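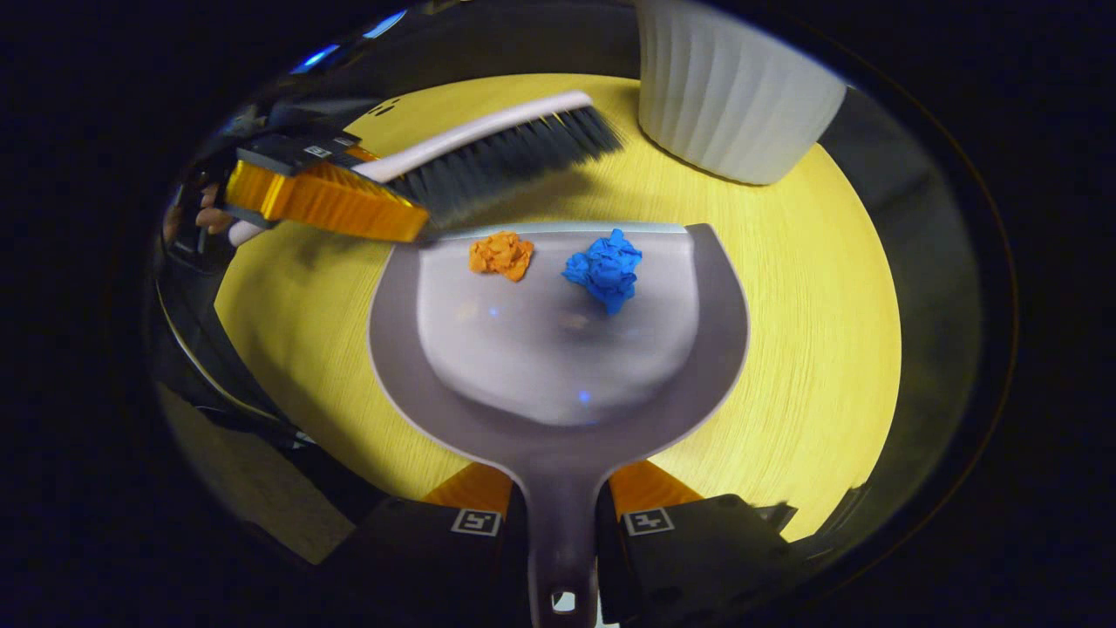
Talk for the parents' and staff evening, craft room at Ikby
28 September 2023
Notes to self, please don't hand these out, they're a mess

Start when the chairs stop scraping. Say hi. Thank Milagros Castillo for the room and for the cookies (mention the cookies early so people know they exist).

I'm Dindo Catacutan, I run the after-school paper craft hour, and tonight I'm going to talk for as long as they'll let me about sweeping up. Pause. Somebody usually laughs. If they don't, carry on.

So, why sweeping. When I took over the craft hour I thought the hard part would be the crafts. I had a whole binder! Paper lanterns, paper fish, a castle with a drawbridge that took me two evenings to figure out. And the crafts were fine, the kids loved them. What went wrong was the last ten minutes. Parents at the door, coats half on, paper all over everything, and me running around with my arms full, stuffing scraps into my pockets. I once got home to Tiongson Street with enough tissue paper in my jacket to wrap a birthday present.

(Wait for the slide with the jacket. If the projector is sulking, skip it.)

What I do now is treat the cleanup as part of the hour. It goes on the board with everything else: fold, cut, glue, sweep. The kids get taught it the way they get taught scissors, and I wish I'd done it years ago.

PART ONE, THE TOOLS

Hold up the brush. Hold up the pan. Let them go around the room, people like to hold things.

I want a hand brush with plenty of bristle. The skimpy ones leave a little line of bits behind and then the kid sweeps the same spot over and over and gets mad. Give them a thick one and the first pass does something, they see it, they want to do it again.

The dustpan should be shallow, with a flat front edge. Look for one where the edge sits right down on the surface along its whole width. You can test this in the store. Put it on the shelf, get your eye down level and look for daylight under it. I've done this in Brurnis with a clerk watching me and I am not ashamed. A raised rim around the sides is good too, for the trip to the trash, which with a six-year-old is a long and winding trip.

A hole in the handle so you can hang it up. Ours live on two hooks by the sink. If they go in a drawer they are gone, I've stopped fighting it.

And keep one set for tables only. The floor set is a different set and it never comes up on the table. Milagros wrote TABLE on ours in marker the first year and it wore off, so redo that before October.

PART TWO, HOW WE TEACH IT

Ask for a helper from the front row. Not a kid, get a grownup, it's funnier.

We begin with two balls of paper. That's the whole lesson. You crumple them up, you put them on the table, and the job is to get both of them in the pan. Use bright colors so they're easy to follow, and make them different colors so the kid can say which one they're going for. "I'm getting the blue one." Great, get the blue one!

Here's what goes wrong, and do the bad version first, really ham it up:

Big swing. The paper flies off the table and somebody's little brother chases it under the radiator.

Chasing the ball with the pan. They see it rolling and they shove the pan at it and it rolls away some more. Tell them the pan stays home. The brush goes out and brings the paper home. I say this so often that the kids say it back to me in my voice, and it's a pretty good impression.

Tipping the pan up too soon. They're so happy it's in there that they lift the front, or drop the front, and out it comes again.

Now the good version. Pan flat, one hand on the handle, holding it still. Brush in the other hand, bristles down, short strokes toward the pan. Slow down at the edge! The lip is where it all happens. You get the ball up over the lip and then you give it one more little nudge so it goes to the back. Most kids stop the second it's over the edge, and a ball sitting right at the front is a ball that's coming back out on the walk to the trash.

(Let the helper try. Applause either way.)

After the balls we go smaller. Torn strips, then the little snips from scissor work, then hole-punch dots, which are the final exam. I save up dots for this. I've got a jar, and there must be about 200 in it. I know what that says about me.

Glitter: somebody is going to ask. A brush just moves it around. Damp cloth, and then make your peace.

PART THREE, TWO KIDS, ONE PAN

If there's time. If Milagros is making the face, go straight to the end.

You can do it with one kid on the pan and one on the brush and it's lovely when it works. The pan kid has to hold steady and trust the brush kid. The brush kid has to sweep toward the pan and stop sweeping toward their friend's sweater. They have to talk. "Ready?" "Ready." Then they trade. I put kids together who don't usually pick each other, and you hear some very serious conversations about angles.

A round table helps here, by the way. They can shuffle around the edge to get a better line on things. At a long table everybody gets stuck in their spot and starts reaching.

QUESTIONS

Someone will ask about doing this at home. Yes, start with the paper balls, any table. Low one if they're short.

Someone will ask about the hand vacuum, the Revov. I like it fine, and the kids fight over it, so it stays on the high shelf.

Sign-up sheet is by the door. Get the brush and pan back before people leave, last time I went home without them.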